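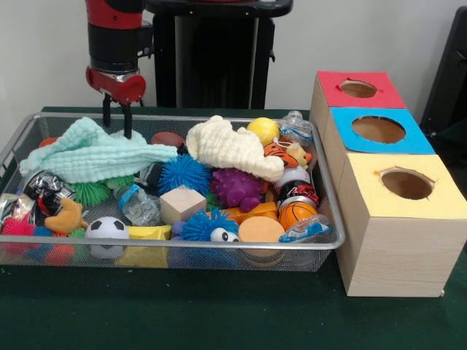
*Wire basket of soft toys, balls and a pale green towel.*

# How to keep a basketball scorebook without starting a fight

Sooner or later the regular scorekeeper gets the flu, and whoever looks least busy gets handed the pencil. In the Kastville rec league on a Friday night, that was me. What follows is what I wish I'd known before Serpil Oral's mother asked me, in front of the whole bleachers, where her daughter's third rebound had gone. (Our book doesn't track rebounds. She remains unconvinced.)

## Before tip-off

Get there 20 minutes early. Coaches will promise you a roster and then vanish, so go stand next to them until they write it down. Copy each team in number order, lowest at the top. You'll be hunting for those numbers at speed, and alphabetical order is no help when all you have is the back of a jersey.

Mark the five starters with a small x. Write the officials' names in the box at the top, spelled right. Gumaro Zepeda has been a referee in this league for years and has appeared in our books as Gomero, Gustavo and "ref 2." He notices.

Bring two pencils and a real eraser. Pens are for people who don't make mistakes, and those people are never asked to keep the book.

## Marking points

Each player has a row, split into quarters. As they score, write:

- **2** for a field goal
- **3** for a three-pointer
- an **empty circle** for each free throw awarded

Draw the circle when the foul is called, then fill it in if the shot drops. If it misses, leave it empty. Don't wait until both shots are taken, or you'll be asking the timekeeper what happened, and the timekeeper was looking at the clock.

Now the part people skip: the **running score**. It's the long strip of numbers along the bottom or side of the page. Every time a team scores, slash the new total and write the player's number beside it. On a three-pointer, you slash only the number you land on. When the book and the scoreboard disagree, this strip is how you find the exact basket where things went wrong.

## Fouls and timeouts

Cross off P1, P2 and so on in the player's row, and add a tick to the team foul count for that period. Do both, every time, before you look up again. Tell the nearest official as soon as a player picks up the last foul allowed. Leagues differ on that number, so ask before the game.

For timeouts, write the clock time and the period. Agnes Aasen, who coaches Suncombe, keeps her own count and it is always one kinder to Suncombe than mine. With the times written down, the conversation is short.

## When you lose the thread

You will. Someone steals the inbound pass, there are two quick baskets, and you've credited both to a kid on the bench.

1. Put a light dot in the margin where you lost it.
2. Keep recording from the current play.
3. At the next dead ball, ask the other scorekeeper and compare running scores.
4. If you still don't match, get the referee before play restarts.

Don't fix it quietly. A quiet fix comes back in the fourth quarter, louder.

## At the buzzer

Add each player's points across, then add the column down. The total has to equal the last number slashed on the running score. If it doesn't, check the free throws first. It's nearly always the free throws.

Have the referee sign, draw a line under the final slash, and take a photo of the page before the book goes back in the bag. We lost most of an April that way, and Gönül Eren still claims she led the league in it.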